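Workshop notebook, Multon site, March
Household handling trials, bench 2

Purpose. To record where the two-arm work stands on ordinary domestic tasks, ahead of the review requested by Roltivik. Colleagues adding to this entry should initial their additions.

Task list as agreed: folding hand towels, placing cutlery in a tray, and standing a photograph frame upright. The floor tasks remain with the Priteck group and are not reported in this notebook.

Towels. The revised grasp order was adopted in the morning. A towel presented flat is folded to an acceptable standard. A towel presented in a heap is not, and the arms spend most of the allotted time looking for a corner. The time limit stays at 185 seconds until further notice.

Cutlery. Forks and spoons are satisfactory. Knives laid flat on the bench are still missed when the fingers close above the blade. Kpodo have offered softer finger pads; these should be tried before any change is made to the software.

Frame. This task was added because it needs both hands: one to hold the frame, the other to deal with the stand at the back. The difficulty lies in the change of hands. If the holding arm grips too near a corner, the frame turns as soon as the second arm touches it. Grip force was lowered after marks were found on the edge of the earlier sample. Almost 2,000 recorded attempts are now available for training, of which the oldest were made with the previous wrist mounting and should be kept in a separate folder.

14.20. Frame task resumed, stand open, backing upwards.
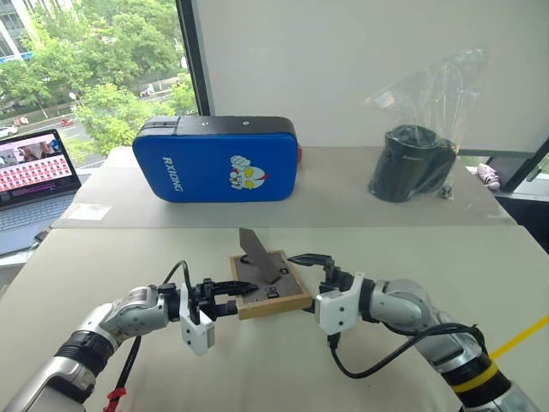 Can a machine of this kind be left to tidy a room on its own yet?
At present it can be trusted with single tasks on a prepared bench, with a member of staff in attendance, and a whole room is well beyond it.

Outstanding:
Repeat the towel trial with the heap placed nearer the left arm.
Fit the Kpodo pads and repeat knives only.
Ask Roltivik whether a frame left leaning counts as a pass. The wording of the task sheet allows either reading.
Check the cable ties on both wrists before the next session.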